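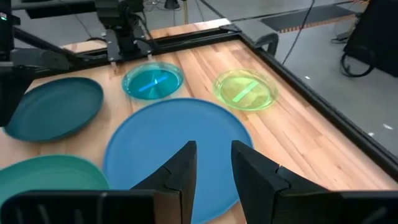
Dishes on the table, the big blue plate in the middle

Report to Yanti Tarigan on the tableware money. Of the 600 granted, 30 is left, and Albertina Gouveia would like it for a washing-up bowl.
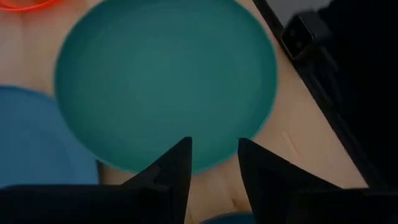
Ramgate, July

We now own more shades of blue than we have words for. The Borkeck list says "teal" for two different plates — we are sorting that out, slowly. Stacking is agreed: widest at the bottom, bowls on top. 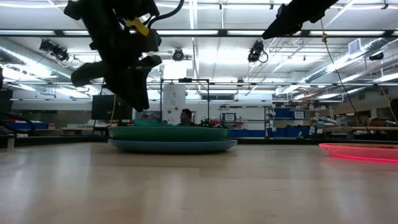

Teal bowl on light blue plate, stacked as agreed

Still to do: labels for the shelf, and a reply to Wijaya about the invoice.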